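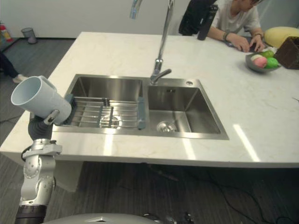
A white mug held at the end of a double sink set into a marble-patterned island.

The Long Argument Over Water in Zundmont

The first water bill most people in Zundmont remember came on a postcard. It gave the amount due and the address of the town office, and if you paid late, the clerk called the house. There was no meter reading on it because there were no meters. A household of two paid the same as a household of six, and a person who washed dishes by hand under an open tap paid the same as a person who filled a basin.

That system lasted until the spring on the north ridge began to drop. The town has 817 water connections now, nearly all of them on pipe that runs downhill from a covered tank above the old quarry road. When the tank is full, the pressure in the lower streets is good enough to knock a sponge out of your hand. In a dry August, the upper streets get a thin stream in the evening and not much else before bedtime.

The argument over what to do has gone on for most of 30 years, and it has mostly been an argument about kitchens. Gardens in Zundmont are small and rocky, and few people water a lawn. Car washing was banned in summer long ago and no one fought it. The kitchen is different. People cook at home here, and they have firm opinions about how a plate should be cleaned.

The older method is the two-basin wash. One side of the sink holds hot soapy water, the other holds clean water for rinsing, and glasses go first while the water is fresh. Then come cups, plates, and last of all the pots. Families who grew up with the ridge tank tend to wash this way without thinking about it. Done with care, it uses very little. Done with the tap left on between basins, it uses a great deal, and the difference does not show up anywhere except in the tank.

Wolmont, the next town down the valley, put in meters first. It has its own wells and did not need them as badly, but it had a grant and a crew that was already digging up the main street. The bills there went up for large families and down for most others. People in Zundmont watched this closely. Several who had opposed meters changed their minds when a cousin or a coworker in Wolmont showed them a bill that was lower than the old flat rate.

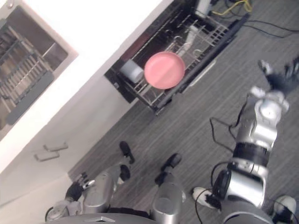 Dishwashers were the next thing to divide people. For years they had a bad name in the upper streets, partly because they were loud and partly because it was assumed that any machine would use more water than a pair of hands. The early ones did use a lot. Newer models use much less for a full load, and the town office began to say so in the notes it sends out each March. The notes also ask people to scrape food into the trash and skip the rinse before loading. This last request is widely ignored. People who have rinsed plates all their lives do not like to put a dirty one away, even inside a machine.

A half-empty load is the other weak point. A single person who cooks once a day may need three days to fill both racks, and by then the cereal bowls have dried hard. Some people run the machine anyway. Others go back to the basin during the week and use the machine only when there is company.

The meters went in two winters ago. The town bought them from Xaba, which also supplies the valve boxes, and the work went street by street from the bottom of the hill. Each meter sits under a round lid near the property line and is read every other month. The first 1,000 gallons are covered by the base charge, and the rate rises after that. Leaks turned out to be a bigger problem than dishes. The readings pointed to running toilets, a split pipe under a driveway, and an outdoor tap behind the school that had been dripping into gravel for longer than anyone could say.

Fixing those leaks helped the tank more than any change in habits, and it has cooled the argument somewhat. The spring is still lower than it was, though. The town is now talking with Welelmont, across the ridge, about a shared line that would let either place borrow from the other in a dry month. Welelmont has the water but wants Zundmont to pay for the pump house, and the two towns do not agree on where it should stand.

The survey for the line is due to start once the snow is off the quarry road. Until then, the summer rules stay as they were, and the evening pressure in the upper streets depends on the rain.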